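Count the Resets Too

Most papers on two-armed manipulation report one number, the success rate. Ours did too, and I now think that number on its own tells a reader very little. My argument is that every lab doing this kind of work should publish how many times a person had to step in between trials, and should put it in the same table as the score.

The case I know best is our own. Last spring at Pirkora we trained a policy on 129 demonstrations of tabletop chores. The chores were ordinary ones, such as moving a bowl or opening a drawer. We then ran 60 trials and scored 52 of them as successes. That went into the abstract. People quoted it back to me at a workshop, and I was pleased.

What stayed out of the paper was the resetting. Before each trial somebody put the objects back where the policy expected them. If a bowl had drifted a little toward the edge of the mat, it was nudged back. If a drawer was not fully shut, it was shut. We had a written rule for starting positions, and the rule was loose enough that a tired person and a careful person would follow it differently. I ran most of the morning trials and I was the careful one. By late Thursday I was the tired one.

When we later let the robot start from whatever state the last trial had left, it got through nine trials before we had to stop it. I don't consider that a bad result. It is a different result, and it is the one a person buying or building such a system would want to know.

Some colleagues say that resets are part of any controlled experiment. I agree. A chemist washes the glassware. But the chemist doesn't claim that the reaction washes it. Our field uses words like "autonomous" and "continuous" in titles, and a reader is entitled to take them at face value.

The other objection is that counting is a burden. It costs one column in a spreadsheet. The group at Breten already does it, and their log takes a few seconds per trial.

Small contacts are where the difference shows. A gripper resting against the rim of a wide, shallow bowl has very little room for error, and a starting position that is slightly off can decide the trial.
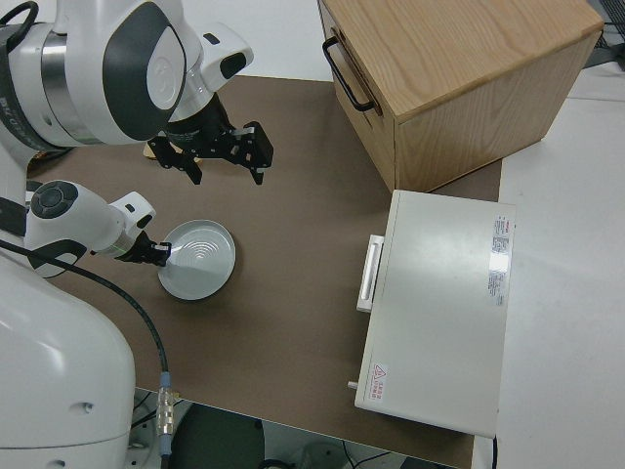

Hauke Harms thinks I am asking for the wrong thing. A raw count of resets, he wrote to me, would punish labs that pick hard tasks and reward those that pick tasks which undo themselves. He would rather see the start positions published, with the spread, so that others can repeat them.

I would take both. If I had to choose, I would still choose the count, since a lab can publish its positions and leave out how much work it took to keep to them. We are adding the column to our next report from Florkindale, and the old trials will be listed there as "resets not recorded."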